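### 4.2 Rope wear at the lower-offs

We logged 979 topropes at Grimdale and Murkura between April and the end of the season. Ropes run through fixed rings lost sheath thickness sooner than those run through the climber's own carabiners, and the gap was larger at Murkura, where the grit is coarse.

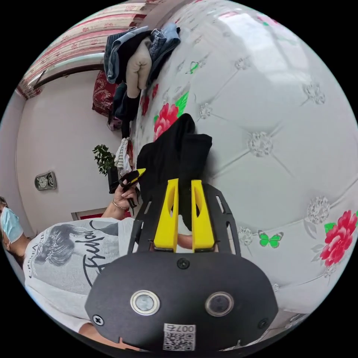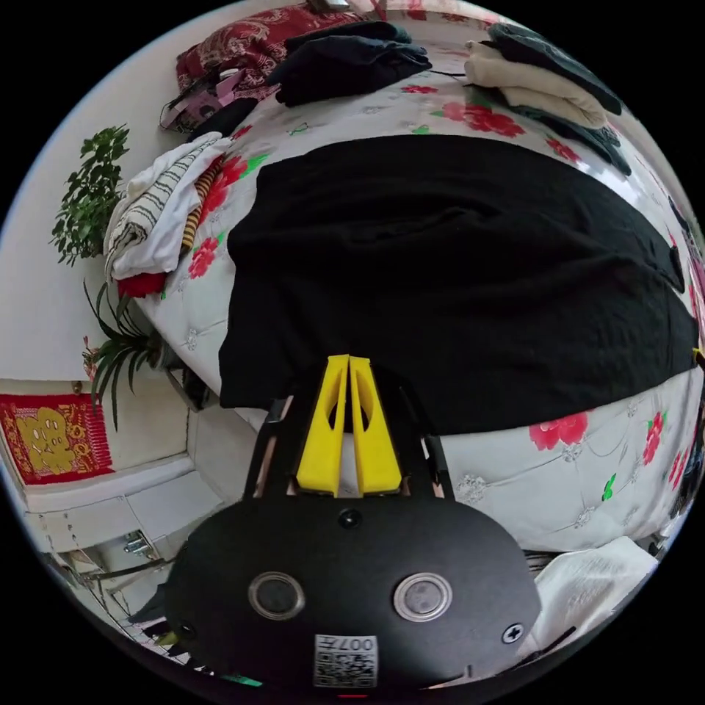 **Figure 2.** Yellow gripper fingers on a black frame, both views.

Of the 87 ropes inspected, 40 showed fuzzing within two meters of one end -- mostly the end tied in most often. Ropes from Abdella were left out, as their age was not recorded.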